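27 June 2019

Open day at the Noltis lab out at Barville. I caught the early bus and still had to wait at the gate while they found my name on the list. Visitor badge number 59. The woman ahead of me had driven 131 kilometres to be there.

We got a short talk first. Noltis moved into the building in May and they're still unpacking - black equipment cases in a few spots, cables up in the ceiling. The man giving the talk said they had recorded 2,158 runs of cloth handling so far, most of them with shirts. Somebody asked how many they needed and he said more.

Then we were let onto the floor. It's bigger than it looks from the road, with a polished concrete floor and white walls. The humanoid robots are on wheeled bases and stand taller than I'd pictured. I had expected them to be the main thing, but I spent most of my time at the bed, where the hand-held grippers are used on clothes. You hold one in each hand and work the black fingers. People at the other tables got on with their own jobs and took no notice of us.

I had a turn and it was harder than it looks. My wrists were sore after 3 goes at one sleeve. The grippers don't weigh much but you have to hold your arms out in front of you the whole time, and I kept wanting to use my thumbs.

Grippers and the blue cloth, Barville: 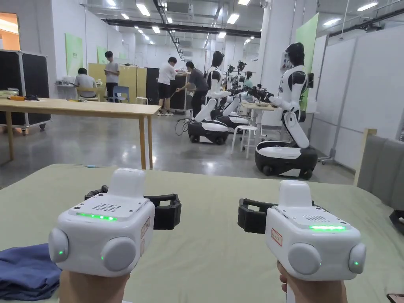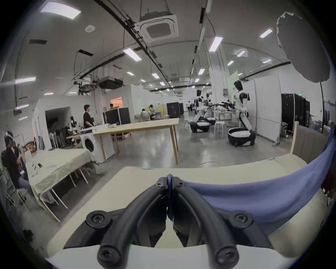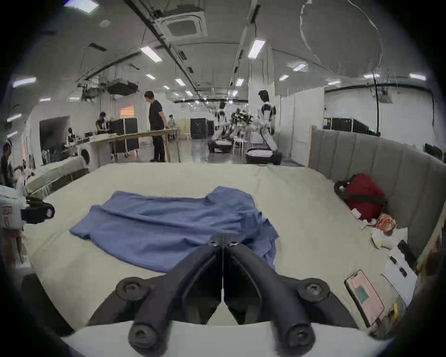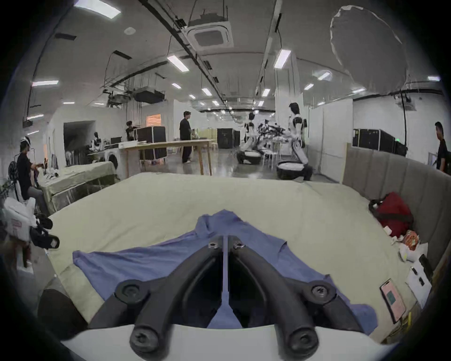
Evening

Home by six. Leftover soup, then rang about the car - they want to keep it another night. Put the Noltis brochure in the drawer with the Figueiredo one. Must remember to send the sign-up form back, as they take visitors again when the Nultitz people come through. Feet sore from the concrete. Bed early.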